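Disuletti opens table-setting room in Veres

20 Oct 2021 – For immediate release

Disuletti has opened a practice room for table setting in Veres. Small place, plain tables, trays and cups. Open to cafe staff and anyone else who lays up for a living. 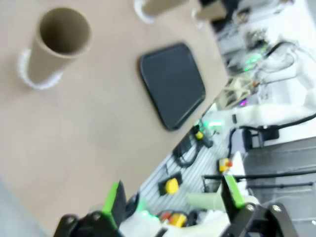 Sessions last 43 minutes and run in pairs. Bookings through Nusteo, our partner since April. No charge for the first 14 groups – after that its the normal rate.
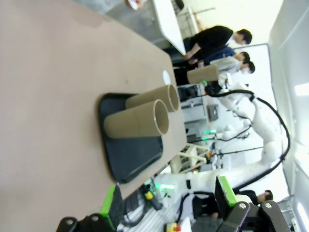 Trays come first in every session. Carrying, placing, clearing. We use black ones with rounded corners and a raised rim, and two tan cups on one is plenty to start with. Speed comes later.
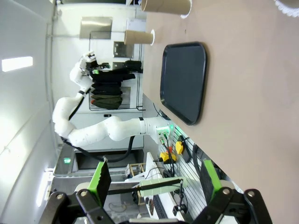
A second course, Skundora, will follow and covers full tables. Dates to be confimed. Press visits welcome, please ring ahead.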